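21 Dec 2025

I finally got some time on the Garnside route project, so I'm writing down how the teaching part went while I still remember it. The short version is that I drove a four-legged robot across a big plaza with a handheld controller, over and over, so that it could learn to do the crossing itself. Most of the work was walking speed and boring, and I liked it more than I thought I would.

Melur Pangaribuan runs the project. Arnar Hedegaard wrote the training code. My job was to hold the controller and make decisions the way a sensible person on foot would make them, except that every stick movement got saved along with what the robot's front camera saw at that moment. The policy later tries to produce the same stick movements from the same kind of view.

I had driven robots before, but only to get them from one room to another. Driving to teach is different. When you just want to get somewhere you cut corners, stop short, back up, and fix it. All of that goes into the data. My first 17 runs were thrown out because I had a habit of nudging the left stick every second or so even when the robot was already going straight. I didn't know I did it. Arnar plotted the commands and it looked like a saw blade. Mawar Subramaniam told me to rest my thumbs on the outside of the sticks instead of on top, and that fixed most of it.

After that we agreed on some rules for the driver:

- Keep one speed on open paving. Slow down early and gently.
- If a person is crossing, pass behind them.
- No stopping to think. If you need to think, end the run.
- Say the goal out loud before you start, so the label matches what you did.

The second rule caused the most talk. Crisanto Pangilinan wanted us to stop and wait for everybody, which is safe and easy to explain. Melur thought a robot that freezes whenever somebody is in view would never get across a plaza at all. We ended up with a distance: farther away than that, you bend the path a little and keep going. Closer, you stop. I still misjudge it sometimes. Things look farther away on the controller screen than they are, and a scooter covers ground quickly.

The other thing I had to learn was where to aim. On a sidewalk there is an edge to follow. On an open plaza there isn't much, so I picked something far off, usually a building or a tall pole, and held the robot on it. Seams in the paving are tempting because they look like lane lines, but they run at all sorts of angles and some of them curve. 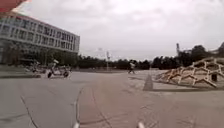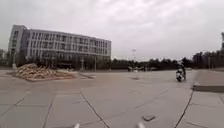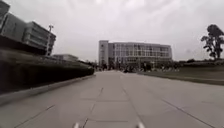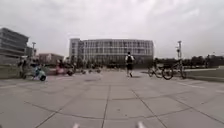
**How many runs does it take before the robot can do it alone?**

We had 236 good ones before Arnar trained a version he was willing to let drive with my thumb on the override. A straight crossing with no people needed far fewer than that, and most of the rest went into turns and passing.

The first trained version did a decent straight line and then drifted right at the end, every time. We went back through the recordings and found out why. I almost always finished my runs by swinging right, toward where we had put the charging case down. The robot had learned that crossing a plaza ends with a right turn. So for the next batch Sulastri Ngau called out a different finish point before each run, and we moved the case.

Corrections turned out to be worth more than clean runs. The way it works is that the robot drives, I watch, and when it starts to go wrong I take over, bring it back to a good line, and let go. Only the part where I'm driving gets kept. These clips are short, sometimes a few seconds, but they show the robot what to do from a bad position, and a careful driver never gets into bad positions in the first place. I had read that before and nodded at it. Watching the drift shrink after one batch of corrections made it real.

Taking over is a skill too. If I grab the sticks hard, the robot lurches, and the lurch is in the data. Arnar added a half-second blend between the policy and my input, which helped. What helped more was doing it sooner. I tended to wait and see if it would sort itself out – I was curious – and then I had to yank it.

Some notes for myself, mostly dull:

The controller strap should go around the neck and not the wrist. My hands were stiff after an hour and the driving got worse before I noticed.

Write the run number down before the run. Sulastri and I had two different counts by lunch and had to match them up against the timestamps.

Change drivers. Mawar drives wider around people than I do, and Crisanto drives slower than either of us. Melur was worried this would confuse the training, and it did a bit at first. Arnar now tags each run by driver and that seems to be enough.

The next batch is planned for March, at Pletness, where the ground slopes and there are steps to avoid. Melur wants 200 correction clips from there and hardly any full runs. I've asked for a controller with a lighter left stick. Arnar says the one we have is fine and that it's my thumb.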